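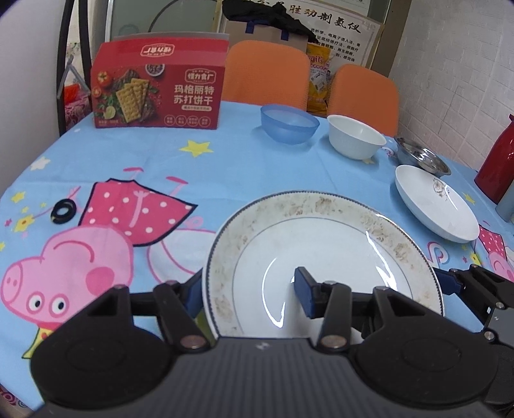 Tokgöz

February

Print this page | E-mail this page

How to sort out mismatched dishes without buying a new set

Most advice on this subject comes down to shopping. You're told to pick a palette, give away whatever doesn't fit it, and replace the lot with sixteen matching pieces in oatmeal. I did that once, when I moved to Pustivbridge. The matching set chipped faster than anything I'd given away, and the shop had stopped making it by the time I wanted replacements.

So I'm suspicious of the palette people. A table with a flowered plate, a steel bowl and a blue plastic bowl on it is a working table, and it can be made to look decent with an hour of sorting. You need a clear tabletop, a cloth you don't mind getting grubby, some dish soap, baking soda and a soft sponge.

Get everything out

Put a cloth down first. Mine is light blue with a cartoon print and has no style at all, but dishes slide less on it and make less noise than on bare wood.

Then empty the cupboards. I've read that you should do one shelf at a time to avoid feeling overwhelmed. I don't believe in this. If you do one shelf at a time, you never find out that the bowl on the top shelf is the same size as the one you've been missing at the bottom. Pull it all out, including the things in the drying rack. Leave the food where it is if there's room at one end of the table. My red cracker box stays put through all of this, and I get through a good part of it.

Group by use

Color is the last thing to look at. Start with what each piece does on an ordinary Monday.

Large plates go together even if they clash. A big round plate with a wide border holds less than you'd think from its width — the flat center is what counts, and a decorated rim is mostly there to be looked at. If you want to know whether a plate is a dinner plate or a serving plate in your house, put a normal meal on it. If the food runs up onto the border, it's for serving.

Shallow dishes go next to the plates. An oval one is a nuisance to stack with rounds, so give it a spot on top of the pile or stand it upright at the side. Under the pile it will rock, and sooner or later something gets scraped.

Bowls get sorted by depth and by what they're made of:

- Stainless steel for mixing, rinsing and salads. It won't break, but keep it out of the microwave.
- Deep white bowls for soup and noodles. A flared lip is easier to carry by, though it takes up more shelf.
- Plastic for cold food, snacks and children. Check the bottom for a microwave marking, and if there isn't one, assume the answer is no.

A steel bowl with a wide rim will often take a smaller bowl inside it. Try before you decide you've run out of shelf. I went through a whole wire rack from Verkcombe before I tried it.

Check each piece properly

Hold every plate near a window and tilt it. A glossy glaze throws back a bright streak, and as the streak moves you'll see scratches that don't show from straight above. Gray lines are usually metal left behind by knives and forks, and they usually come off. Mix baking soda and water to a paste, rub gently with the sponge and rinse. I've seen this described as making old plates look new. It doesn't. It takes off some of the gray, and you should stop there. Keep the paste off any printed or painted decoration.

Faded flowers are a different matter. If the pattern on a border has gone pale, no paste or soak will bring it back, whatever the page with 2,861 likes told you. Wash that plate by hand from now on and leave it at that. If the color comes off on the sponge, or the surface feels chalky or rough over the pattern, stop eating from it and stand it on a shelf. I'd do the same with any decorated plate whose age I didn't know and whose glaze was worn.

Run a fingertip lightly around the rims. A beaded or raised edge collects grease in the dips, and an old soft toothbrush with dish soap clears it better than anything sold for the purpose. Rastell sells a special brush. I bought it. It's a toothbrush with a longer handle.

Cracks are the one thing I'm strict about. A small chip on the foot of a bowl is fine by me. A hairline running across the eating surface means the piece is finished, even if it's your favorite.

Make it look deliberate

You don't need to match. You need one thing that repeats. With mixed dishes that's nearly always white, as most patterned plates have a white or cream center and most households own plain white bowls already. Put the patterned plate in the middle of the table, set the white pieces near it, and let the steel and plastic go toward the side where they'll be used.

Bowls of different kinds look better in a loose row than scattered. A diagonal row works on a small table and leaves a corner free for a thermos or the water jug. A plain cloth will calm things down if you have one. With a busy cloth, use fewer patterned dishes — or don't, and eat your dinner.

Put it back

The pieces you use every day go between hip and shoulder height. Large plates go at the bottom of the stack, with a paper towel between any that have raised edges. Nest the bowls by size, but keep steel out of the china. It leaves the same gray marks you've just rubbed off.

Whatever hasn't found a place goes in a box by the door. Six months is the usual waiting period. I give it until I need the box.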